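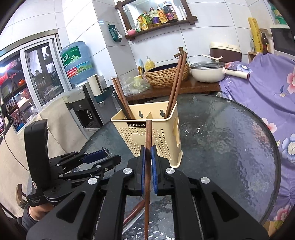 ## Flello handheld pair: pads rotate thin round items, and is the Dasteck pad set worth buying?

**tk_linkage**, August 2025

We have a two-unit Flello handheld kit on a 30-day evaluation. The task is putting cutlery and chopsticks into an upright plastic utensil basket on a table, two hands, one item per hand. I have recorded 200 episodes so far and rejected 70 of them on review.

Most of the rejects have the same cause. When a chopstick is picked near its thin end and the tip touches the rim of the basket, it pivots between the pads. The grip doesn't open, so the width signal looks normal, but the stick is now at a different angle from the tool. Spoons and forks with flat handles are fine. Square-section chopsticks are better when the flats are against the pads, worse when they are held on the corners.

I have tried squeezing harder. It bows the pads and doesn't stop the rotation.

The reseller, Mangundap, offers a Dasteck pad set with a V groove down the middle for 103 dollars per pair of tools. Before I ask for the purchase order:

- Does the groove stop the pivoting, or only center the item?
- Does it hurt the grip on flat handles?
- Do I have to recalibrate opening width after changing pads?

Firmware is whatever it shipped with. Both units are wired to the recorder.

---

**palletjack_m**

Just buy them, 103 is nothing next to relabeling.

---

**orrery**

I used the Dasteck pads on the same kit from May until last week. In your order:

1. The groove centers the item and adds a second line of contact on each side. Rotation about the stick's own axis is reduced a lot. Rotation in the plane of the pads, the kind you describe, is reduced only if the stick lies along the groove. If you hold a stick across the groove you have less contact than with the stock pads. Check which way your sticks sit before ordering.
2. Flat handles are slightly worse. A narrow handle can drop one edge into the groove and tilt. Wide ladles don't care.
3. Yes. Run the closed-position step with nothing in the fingers, then the fully open step. Do both tools. If you do only one, the left and right widths won't agree and the export will not warn you.

Wear: the stock pads were polished smooth at the tips after 4000 closures on my units and the slip got noticeably worse from there. Wipe them with alcohol and compare before spending anything. Dirkel sells plain flat replacements as well, same screw pattern, but I haven't tested those.

---

**halfturn**

Agree with most of the above. Two changes that cost nothing:

Pick higher up the stick, closer to the square end. The contact force at the rim then has a different lever arm and you can let the thin end enter first. My reject rate dropped before I changed any hardware.

Also look at the link screws near the fingers. One of mine had backed out a quarter turn, the finger had side play, and I blamed the pads for a week. Hold the finger by the tip and rock it sideways with the tool closed. Any click means tighten, then recalibrate.

I wouldn't reject all of those 70 either. If the stick still ends up in the basket and the pose track is clean, tag the episode as a slip and keep it in a separate folder.

---

**tk_linkage**

Cleaned the pads and checked for play. Right tool has a click, left does not. Sticks sit across the groove direction in most of my grasps, so I am holding off on the Dasteck set and asking Mangundap for a price on flat spares. Will redo the calibration on both units on Monday.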